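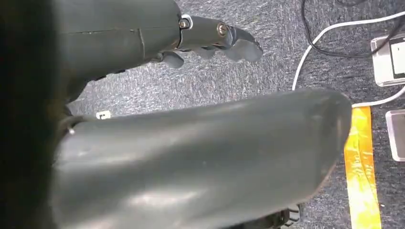
Robot finger and forearm segment seen from a camera near the gripper, with cables and a yellow strap on the carpet.

Demonstration collection is the work of gathering examples from which a robot learning system can learn a task. One example is usually called an episode. It contains the camera images, the positions of the joints, and the commands that were sent to the robot during one attempt. The Nirkham collection is a set of such episodes, recorded with humanoid hands at the Rivano site. Its first version has 359 episodes, and the planned size is 500.

Each episode is recorded from 2 kinds of viewpoint. A camera at the wrist or gripper stays close to the fingers, so parts of the robot itself often fill a large area of the image. A camera at head height shows the table, the objects and the people who work near it. The two streams must carry the same clock, otherwise an image can be matched with a wrong command.

The operator begins an episode only after the objects are placed and both streams are running. Episodes have a length limit of 29 seconds. Failed attempts are kept under a separate mark, as some training methods can make use of them. Images between attempts, when persons arrange things by hand, are not counted as part of any episode.

At Rivano the work is done on tables in a carpeted room. The head view may include a cardboard organizer with open compartments, a laptop, and a handheld controller with two antennas.
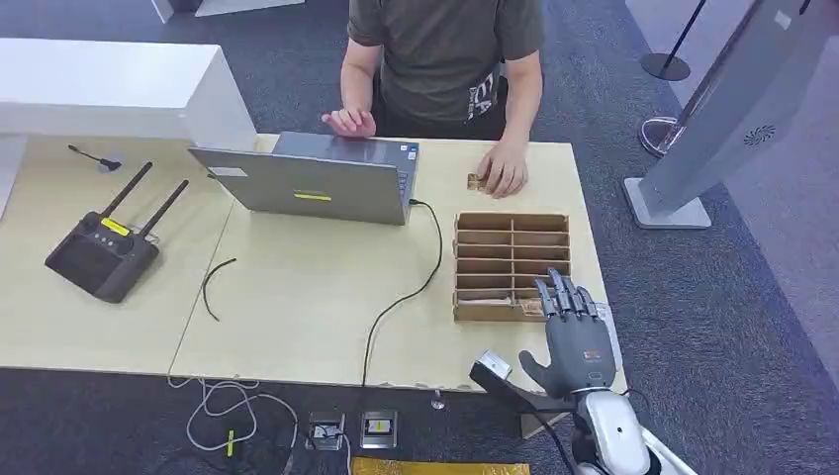
Labeling and storage

After recording, each episode receives a short text which names the task and the result. This is done in a program called Stiston. A second reader checks the text against both streams and can send it back for correction. Episodes with missing images are removed. The accepted ones are stored in the Lui format, which keeps images and joint values in separate files under one episode number. The labeling rules were last changed in February.

Contact | Copyright Nirkham | Back to top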